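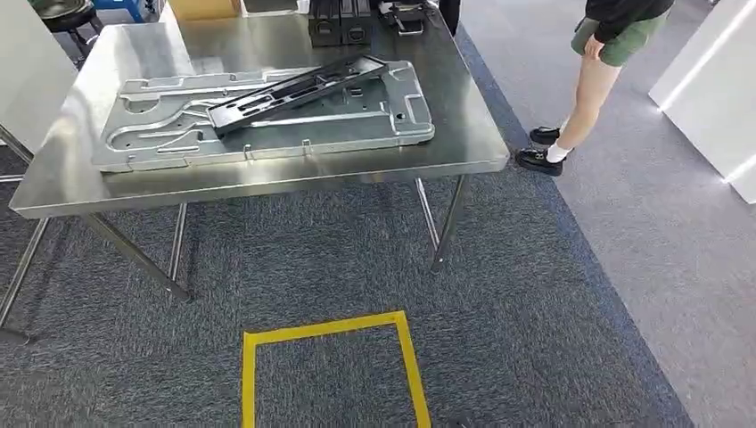 文/信徒養成チーム・ニュースレター担当 2026年1月24日

「詩編を声に出して読む会」が、いよいよ教会全体の集いになります!

これまで読書室の片隅で続けてきた小さな集まりでしたが、この四旬節から聖堂と集会室の両方を使い、初めての方もふらりと入れる形に広げることになりました。担当の私は詩編の会が大好きで、つい話が長くなるのですが、今回は紙面をたっぷりもらいましたので、遠慮なく書かせていただきます。

会の中身はとても簡単です。その日の詩編を一つ、ゆっくり声に出して読みます。読み終えたら15分の沈黙。それからもう一度、別の人の声で読みます。最後に、心に残ったことばを一つだけ、話したい人が話します。解説の時間は前半にほんの少しあるだけで、講義のようなものを期待して来られた方は最初ちょっと拍子抜けされるかもしれません。でも、この拍子抜けがいいんですよ。日曜のミサの答唱詩編であれほど毎週歌っているのに、家に帰って「きょうは何編だったかな」と考えると、出てこない。私がまさにそうでした。先唱者の節に気を取られ、答唱のところで息を吸い、気がつけばアレルヤ唱の前に立っている。何年もそうやって過ごしてきたのが、この会に出るようになってから、歌われる一節の前後にどんなことばがあるのかが気になって仕方がなくなりました。

たとえば詩編22です。受難の主日に歌われる「わたしの神よ、わたしの神よ、なぜわたしをお見捨てになるのか」は、どなたもご存じでしょう。ところが終わりまで声に出して読むと、後半で急に視界が開けるのです。嘆いていた人が兄弟たちに神の名を語り、集会の中で賛美をささげ、まだ生まれていない民にまで話が及ぶ。黙読で追っていたときには、前半と後半が別々の詩のように思えていました。声に出すと、その変わり目で自分の声をどうしてよいかわからなくなります。低いまま読むのか、明るく読むのか。前回この詩編を担当した読み手の方は、変わり目の手前で長い間を置かれました。あの間は忘れられません。

それから詩編88。詩編集の中でもとびきり暗い一編で、最後まで光らしい光が差しません。会で取り上げるかどうか、準備のときにかなり話し合いました。初めて来た人がこれに当たったらどうするの、という心配ももっともです。結局、残しました。つらい時期にある方が「聖書にこんなに暗い祈りがあってよかった」とおっしゃったことがあったからで、今回の日程にもちゃんと入っています。暗いまま終わる祈りを、暗いまま一緒に読みます。そのあと無理に明るいことばを探したりはしません。沈黙のあと、そのままお茶になります(お茶はいつもどおり濃いめです)。

■ 四旬節の日程について

集いは四旬節のあいだ毎週一回、夕方の部と昼の部があります。内容は同じですので、都合のよいほうへどうぞ。今週は昼、来週は夕方、という出方でもまったくかまいません。夕方の部は聖堂で、昼の部は集会室で行います。聖堂は天井が高いぶん声がよく響き、集会室は机を囲むので顔が近い。両方に出た方は「同じ詩編なのに別のものを読んだみたい」とおっしゃっていました。これは本当にそうで、響きのある場所では自然に読み方が遅くなります。

取り上げる詩編は、灰の水曜日のあとの最初の週が詩編51、続いて91、27、95、そして23、130と進み、聖週間の直前に22を読みます。主日の朗読配分をゆるやかに追いながら、ところどころ寄り道をしました。詩編88は130と同じ週に、短い休憩をはさんで続けて読みます。「深い淵の底から」と叫ぶ130の隣に置いてみると、88の響きがまた変わって聞こえるのではないかと、準備をしながらわくわくしています。

所要時間はおしまいのお茶を入れなければ一時間ほど。途中で帰られる方のために、後ろの扉は開けておきます。沈黙の時間にそっと入ってこられるのも大歓迎です。

■ 読み手になってみませんか

毎回、読み手をお二人にお願いしています。朗読奉仕をしている方だけでなく、いちども朗読台に立ったことのない方にこそ、やっていただきたい! つっかえても大丈夫です。むしろ、つっかえたところが耳に残ることがあります。前の年に「鹿が谷川の水を慕うように」を読んでくださった中学生は、途中で行を飛ばして戻ったのですが、戻って読み直された一行を私は今も覚えています。

読み手のための練習会を、始まる前に一度だけ開きます。30分の短いものです。内容は、息つぎの場所を鉛筆で書き込むこと、対句の二行目を急がないこと、固有名詞の読みを確かめること。これだけです。とくに対句は、ぜひ体で味わっていただきたいところです。詩編の一行目と二行目はよく同じことを言い換えているので、読んでいると二行目をつい「もう言ったこと」として流してしまう。ところが二行目にだけ、ふっと違うことばが混じっていることがあるのです。そこに気づくと読むのが楽しくてやめられなくなります。

外国語で読みたい方も歓迎します。前回はベトナム語と英語で詩編23を読んでいただき、日本語と続けて聴きました。意味のわからないことばで聴いていても、「ああ、今、食卓のところだな」とわかる瞬間があって、思わず顔を見合わせてしまいました。タガログ語、ポルトガル語、スペイン語の読み手を探しています。ご家族やお友だちに声をかけてみてください。手話で参加してくださる方も、ぜひご連絡を。

■ 手引き「Clellico」ができました

今回のために作った手引きの名前が「Clellico」(クレリコ)です。何語ですかと必ず聞かれますが、準備会の雑談から生まれた愛称で、特に意味はありません。響きがかわいいという理由で残りました。約200ページと、思ったより厚くなってしまいましたが、大半は書き込みのための余白です。左のページに詩編の本文、右のページは罫線だけ。巻末には、ミサの答唱詩編でよく歌われる節がどの編のどこにあるかを引ける表をつけました。この表がとても便利で、私は聖書の横に開いて使っています。

印刷はTrotitz印刷さんにお願いしました。開いたまま机に置ける綴じ方にしたいという欲ばりな注文に、紙の見本を何種類も持ってきてくださって、つい長々と触り比べてしまいました。鉛筆の乗りがいい、少しざらっとした紙です。ボールペンだとにじむことがあるので、鉛筆がおすすめです。文字は大きめにしました。夕方の聖堂は思いのほか暗く、前の冊子では「読めない」という声をたくさんいただいたので、今回はこれでどうだ! という大きさになっています。

手引きは受付の棚に置きますので、ご自由にお持ちください。献金箱を隣に置きますが、お気持ちだけで十分です。持ち帰って家で読むだけ、という使い方もうれしいです。遠方に越された方や、入院中で来られない方に届けたいときは、受付に一声かけてくだされば封筒をお渡しします。

■ 読書室から

会の母体になった読書室も、この機会にぜひのぞいてください。目録の入力がようやく終わり、蔵書は2317冊になりました。長いあいだ背表紙の色で探していたので(「あの緑の本」「階段側の茶色い本」で通じていたのがすごい)、書名で探せるようになったのは大事件です。詩編関係の棚は入り口のすぐ右に移しました。教父たちの講話、修道院の時課の本、子ども向けの絵本、それから詩編に曲をつけた楽譜がまとまって並んでいます。

その中に、Majumder文庫からいただいた本があります。小さな私設の文庫を閉じられるときに、祈りと典礼の本をまとめて譲ってくださったもので、余白の書き込みがすばらしいのです。細い字で日付と一言だけが記されていて、同じ詩編のところに何度も違う日付がついています。うれしかった日にも、つらかったらしい日にも、同じ詩編に戻っておられる。書き込みのある本は貸し出しをせず、室内で読んでいただくことにしました。新しい書き込みは、どうぞご自分の手引きのほうにお願いします。

貸し出しは一人三冊まで、期間は次の月の同じ主日までです。返却箱は聖堂の入り口にもあります。絵本は冊数に数えませんので、お子さんと一緒に好きなだけどうぞ。

■ 六月にはTraltenonへ

気の早い話ですが、六月に一泊の黙想会を計画しています。場所は「Traltenon黙想の家」。丘の中腹にある静かな家で、朝は鳥の声で目が覚めます。ここで、朝・昼・夕・寝る前と、一日の時の流れに沿って詩編を読んでみようというわけです。四旬節の会では週に一編をじっくり読みますが、黙想会ではその逆で、たくさんの詩編の中に浸かります。賛歌も嘆きも、巡礼の歌も、どんどん来ます。ひとつひとつに立ち止まれないもどかしさも含めて、これはこれで格別の体験になるはずです。

前に下見に伺ったとき、夕の祈りを修道院の方々と一緒に唱えさせていただきました。左右に分かれて一節ずつ交互に唱えるのですが、向こう側の声が終わるのを待ってから、ひと呼吸おいてこちらが始める。この「待つ」がなかなかできません。つい前のめりに入ってしまい、私だけ声が飛び出してしまいました。二度目の詩編でようやく待てるようになり、そうしたら急に、唱えるのが楽になったのです。自分が息を吸っているあいだも祈りが続いている、という安心感でしょうか。うまく言えませんので、ぜひ一緒に体験してください。

費用と交通の案内は復活節に入ってから配ります。個室に限りがありますので、相部屋でもよいという方はその旨を書いていただけると助かります。食事は家の方が作ってくださいます。下見のときの豆のスープがおいしかったことも、ここに書き添えておきます。

■ よく聞かれること

洗礼を受けていなくても参加できますか、というお尋ねをいただきました。もちろんです。ほかの教会、ほかの教派の方もどうぞ。いつもお使いの聖書があればお持ちください。訳が違うと読み比べができて、分かち合いがにぎやかになります。文語の詩編を持ってきてくださる方もいて、「主はわが牧者なり」と始まったとたんに部屋の空気が引き締まるのがたまりません。

話すのが苦手なのですが、という方。黙って座っているだけで結構です。指名することはいたしません。毎週来て一度も話さず、最後の週に「来年もありますか」とだけ聞いてくださった方がいました。はい、来年も続けるつもりです。

小さなお子さん連れの方は、昼の部の集会室が動きやすいと思います。隣の和室とのふすまを開けておきますので、行ったり来たりしてください。沈黙の時間に子どもの声がしても気にしないでくださいね。詩編8には「幼子、乳飲み子の口によって」とあるくらいですから。

欠席の連絡はいりません。一度だけでも、最後の週だけでもかまいません。申し込みが必要なのは読み手と六月の黙想会だけで、読み手の申し込み用紙は受付にあります。希望する詩編があれば第二希望まで書いてください。詩編23に希望が集中しそうなので、130や95も考えてみていただけるとうれしいです。95は前半の「喜び歌おう」と後半の「心をかたくなにしてはならない」の落差が大きく、読みがいがありますよ!

■ 準備のお手伝い

当日の仕事としては、集会室の机並べ、お茶の用意、聖堂の後ろの席での手引きの貸し出しがあります。夕方の部は読み手の手元の明かりも必要で、電池式の小さなランプをお持ちでしたら貸していただけませんか。お名前のシールを貼ってお持ちください。集いが終わった翌日にお返しします。

お花もお茶菓子も四旬節ですので控えめに、でもお茶だけは切らさないように準備します。紙コップは使わない方針ですので、マグカップをご持参ください。忘れた方には台所の湯のみをお出しします。

最後にもう一つ。分かち合いで出た「心に残ったことば」を、お名前なしで一行ずつ集めて、復活祭の号に載せたいと思っています。箱を手引きの棚の横に置きますので、帰りに紙片に書いて入れてください。長い感想でなくて、ことば一つで十分です。家で手引きを読んだ方からの投函もお待ちしています。締め切りは受難の主日のお茶の時間までとします。

ホーム | ミサの時間 | 信徒養成 | 読書室 | お知らせ | バックナンバー

お問い合わせ:教会受付または信徒養成チームまで © 2026 信徒養成チーム ページの先頭へ戻る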